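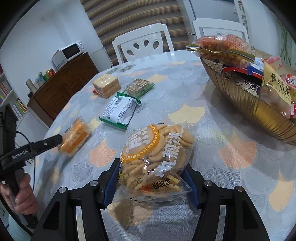 Clolano Bag Clips, pack of 10
Sold by Flekero Kitchen Goods

We don't usually stock bag clips. Most of them are a spring and a promise, and half the ones we tried this year lost their grip before July. A clothes peg does much the same job, and if you have pegs at home you may not need these at all.

What we will say for the Clolano is that it shuts along its whole length. The maker claims it keeps crackers crisp "for weeks". We don't believe that, and we've asked for the wording to come off the box. Our buyer, Abílio Rocha, kept one on an opened bag of crackers in his kitchen and was happy with them after 10 days. He wouldn't go further than that.

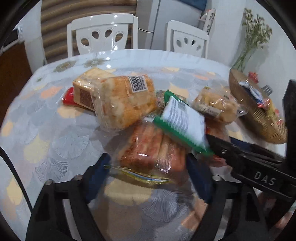
Bread is another matter. A clip slows down drying out, but it does nothing about mould, whatever the packet says. If your loaf goes green by the weekend, buy a smaller loaf or freeze half of it. The same goes for cakes with cream in them — put them in the fridge.

We also looked at the Bellimov clip, which costs twice as much and has a date dial on the side. The dial slipped when we put it in a drawer. We sent it back.

Details
Length: 10 cm
Colours: white or grey, no choice within a pack
Dishwasher: top rack only. The box says any rack, but two of ours warped on the bottom one.
Freezer: yes, though the hinge gets stiff
Not suitable for: thick foil coffee bags

Also sold as a pack of 40, for shops and canteens. Few homes need 40 of anything like this.

Returns within 56 days, opened or not. Orders go out from our Magalhães warehouse, and postage is extra on single packs.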